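Eylül Yurt
July · 1 min read

Everyone keeps telling me a green wall "opens up" a small room. I have doubts.
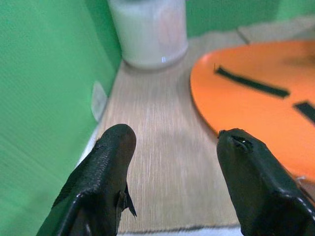

Bright green against beige.

The Rinell chart calls this sort of thing calming. Calming for whom? I tried a sample at home and felt like I was sitting inside a lime.

Also not sold on beige next to it. Sandamali Gamage swears the pair looks "natural." Fine, but so does mud.

Hitum quoted me 743 for two walls, prep extra. For one color I'm not sure I want.

Someone replied that I'd get used to it. I got used to my last carpet too, and I still hated it.

Leaning toward plain white. Talk me out of it if you can, but bring pictures taken at night with the lamps on.

We use cookies to improve your experience. Accept | Manage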